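Play fruit to replace snack charts in Flolville kindergartens, at $65 a set

Last updated Jun 19, 2024

257 shares 9 comments

Kindergartens and family day carers in Flolville will be able to borrow sets of pretend fruit and vegetables from next month, under a council scheme meant to get small children eating more of the real thing. Whether it will do that is another matter, and the paperwork released this week doesn't spend long on the question.

The council has agreed to buy 400 sets at $65 each from Zamfir, a supplier of play equipment. Each set is a plastic basket, a mix of artificial fruit and vegetables, and zip-lock bags to pack the pieces in between sessions. A laminated card suggests games. The sets will be kept at the Idness Children's Resource Centre and lent out for a fortnight at a time.

That comes to $26,000 before delivery, cleaning or replacements. The council's report describes the sets as "a hands-on pathway to lifelong healthy choices", a large claim to hang on a plastic eggplant.

The report leans on a trial held at Idness in November. Children sorted the pieces by colour, filled the basket, emptied it, packed the bags and pretended to shop. Staff filled in a form afterwards. Most ticked "engaged" or "very engaged", and the report quotes one carer who said her group "couldn't wait to get the basket out again".

I don't doubt it. Give a room of four-year-olds a basket of toy food and they will play shops until lunch. What the form didn't ask was whether any of them ate a plum afterwards, or were offered one. There was no comparison group, and no follow-up once the sets went back in the cupboard. The trial ran for two weeks.

Yiran Yao, who manages the resource centre, said the sets were never supposed to work by themselves.

"It's a conversation starter," she said. "You'd be surprised how many children can name a banana and an apple and then get stuck. They don't know what an eggplant is. If they've held one and argued about which bag it goes in, they're a bit less suspicious when it turns up on a plate."

Asked whether the centre had any figures showing that, she said it did not, but that carers saw it happen. She said the centre would ask borrowers to fill in a second form this time, covering meals as well as play. The form is still being drafted.

The choice of produce may raise a few eyebrows too. The sets run heavily to fruit. Apples come in several versions, there are peaches and bunches of grapes, and the vegetable side of things is thin. Parents trying to get a child through a serve of broccoli may wonder how another red apple is going to help. Ms Yao said the supplier's mix varied from set to set and the centre would have liked more greens, but ordering by the piece cost more.

Then there's the packing up. The lending rules say borrowers must wipe every piece, check it against the list and return it in the bags provided. Anyone who has worked in a kindergarten can guess how that goes at ten to three. The rules set out a replacement charge for missing pieces, though it isn't clear who pays when a family day carer with four children under five sends back a set one grape bunch short. The report says charges will be "applied flexibly".
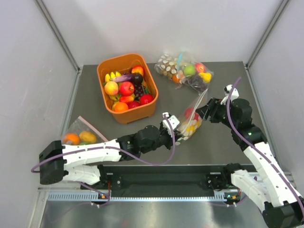 Bags were chosen over tubs for storage on cost grounds, and the council expects to replace them regularly. It hasn't said how regularly. A scheme that sends hundreds of zip-lock bags around the district is also going to sit oddly beside the same council's campaign to cut down on throwaway plastic, which was launched last year with posters on every bus shelter in Jirnongate Road. The report gives this one sentence, saying bags will be "reused where practical".

Ms Yao said clear bags let carers see what was inside without tipping everything out, and that children liked being able to see the pieces. Tubs with lids had been looked at and were bulkier to post. She said the baskets themselves should last for years.

The centre lists more than 680 families with a child in one of the services eligible to borrow. It hasn't estimated how many will take part. Borrowing is free, and bookings are made by the service, so parents can't collect a set themselves. A proposal to open the scheme to playgroups was dropped from the final version without explanation.

None of this makes the sets a bad buy. Pretend shops are good fun, sorting is useful practice for small hands, and plenty of services couldn't spare $65 for one of their own. If the council had called it a toy loan scheme and left it there, it would be hard to find much to complain about. It has instead filed the money under preventive health, where there were other things to spend it on. Two services that replied to the council's own survey asked for help with the cost of actual fruit for morning tea. The report notes the requests and says they were "outside the scope of the project".

Asked how far $26,000 would go on real apples, a council spokesperson said the two could not be compared, as fresh produce was a recurring cost and the sets were a one-off purchase. The report's own budget has a line for replacement pieces in each of the next three years. No amount has been entered against it.

Zamfir did not respond to questions about durability or about whether it has any research of its own on eating habits. Its catalogue says the pieces are suitable for children aged three and over, and recommends that an adult check them for damage after each use.

The first sets are due at Idness in the second week of next month. Services can put their names down now at the front desk or through the centre's booking page, with a limit of one set per service until demand is known. A review will go to council after the first year. It will be based on the forms.

Share this story
9 comments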